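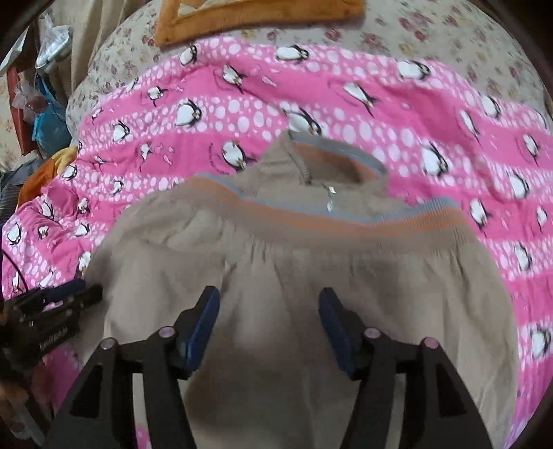
Sastgate Winter Clothing Exchange
Progress report to the Canness Community Fund, Sun 24 July

The exchange has run every second Saturday since March. To the end of this period we took in 1,234 items and passed on 1,000 of them. Most of the rest are summer clothes, now boxed at the Oson store until the weather turns.

Children's coats in sizes 8 to 12 go fastest and we are short of them. Men's shoes are slow.

We opened 2 new drop-off points, both in Nepia. The one at the library is well used. The one at the pool closes early and we may move it.

Spending is on budget except for laundry, where the machine repair was not planned for. We ask to shift $34 from printing to cover the gap.

Next period: school uniform day, new shelving at Oson, and a decision on the pool site.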